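Gallery: a month of made-up kitchens

June has been a good month for the Clonent project! We set out to gather 1,000 practice runs in simulation, all of them small jobs on worktops, shelves and tables, and we have just passed the halfway mark with 547 in the bag. Every run is driven by a person at the desk in Bovport, recorded from start to finish, and then handed to the learning side of the team in Millidero, who train on it overnight.

What I love about working in simulation is how quickly the rooms can change. You can finish a run in one kitchen, swap the wall colour and the stone, shuffle the small things about and be off again before your tea has cooled. The learner never gets to lean on one familiar room – and neither do we.
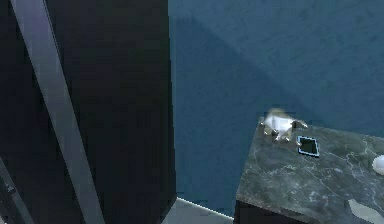

Dark marble with white veins, a blue wall, and a few small things left out on top. The pale one on the right and the little black rectangle are both resting on the stone.

Juwita Mangundap wrote in to ask whether we throw the clumsy runs away, as her own group used to, and said she had come to regret it: the fumbles were where her learner picked up how to recover. We keep ours too, Juwita! Of the runs so far, 324 went through cleanly at the first go. The others have a second try in them somewhere, or a long pause while the driver thinks, and they stay in the set with a label saying so. The only ones we delete are those where the recording itself is broken.

The labels come from Setiawan, our little in-house tool, which plays each run back and lets you mark the moment things change: reaching, touching, lifting, letting go. It takes 2 people to sign off a run, and when they disagree it goes back in the pile for a fresh look. Slow work, but I find it oddly gripping (ask anyone who has had to drag me away from it at lunch).

Next we move on to drawers and cupboard doors, with new handles to pull and plenty of ways to miss them. If you have driven runs for a project like this and have tips on keeping your hands steady late in the afternoon, the comments are open and I read them all.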